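Facilities Notes: Bottles, Caps and Shared Tables

May 27, 2021

The revised guidance on drinks and tableware in shared work areas is now in effect at the Tondov building. It replaces the notice posted in January and applies to all tables on the ground and second floors, including those used for demonstrations and visitor sessions. Questions may be directed to Imke Albers in the Facilities Office.

The revision follows a review of how bottled drinks are stored, opened and thrown away. Under the present agreement with our supplier, Wojcik, the building receives 3000 bottles a year. A large share of these are opened at work tables and not in the kitchen, and the earlier notice was written with only the kitchen in mind. In the months before the review, the Facilities Office received 35 reports of spills on table surfaces. Most were minor, but seven required a tabletop to be sanded and oiled again.

Staff are asked to observe the following when a bottle is brought to a table. The bottle should stand well away from the table edge and from any cable opening. When it is opened, the cap should be kept in view and put back as soon as pouring is finished. A cap set down on a wooden surface is easily lost under papers or equipment, and an open bottle left at the end of a session must be emptied before it can be recycled. A folded towel should be kept on any table where drinks are in regular use.

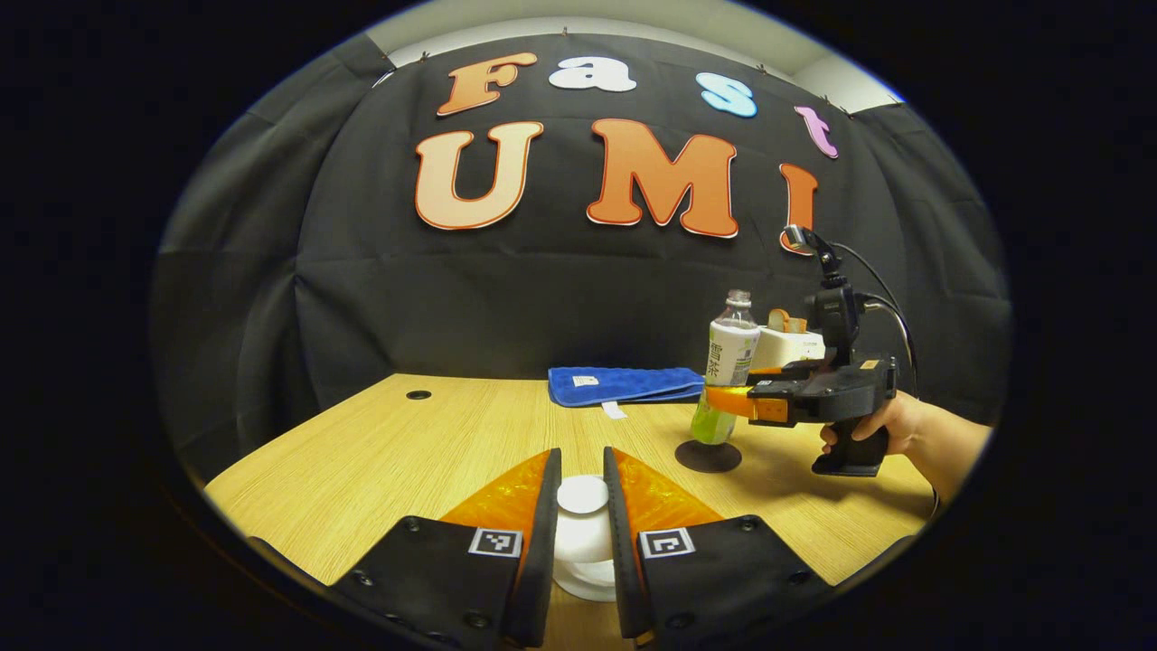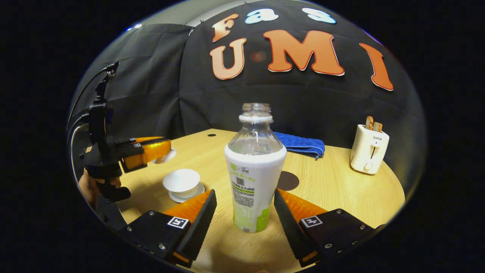
Drinks on the tables: a bottle with its white screw cap on and a folded blue towel nearby in the first picture, and an open bottle with a white cup and saucer in the second.

Cups and saucers belong to the kitchen on each floor and should be returned there by the person who took them out. They may be used at any shared table, provided that the cup stands on its saucer. Items that form part of a table display, such as play food and small appliances, are not kitchen stock. They should be left where they are found, and should not be washed or stored with the tableware in ordinary use.

Towels are supplied through Trinarora and are exchanged weekly. Used towels go into the marked bin beside the second floor kitchen - not into the general waste and not into the cleaning cupboard, where several were found damp during the review. A clean towel may be taken from the shelf at any time without signing for it. The shelf currently holds 294 towels, and no further order is planned before the end of the year.

Empty bottles should be placed in the recycling containers with the cap screwed on. The collection service accepts caps and bottles together, and the separate boxes for caps have been removed from both kitchens. Labels may be left in place. Bottles that still contain liquid should be emptied into the kitchen sink first. Bottles must not be refilled with cleaning products or any other substance under any circumstances.

Marks on a wooden tabletop should be wiped with a dry towel and reported the same day. Please do not apply polish or spray cleaner, including the Zomberg product kept for glass and metal surfaces. The Facilities Office will inspect the table and arrange treatment if it is needed.

Printed copies of the guidance are available at the reception desk and in both kitchens.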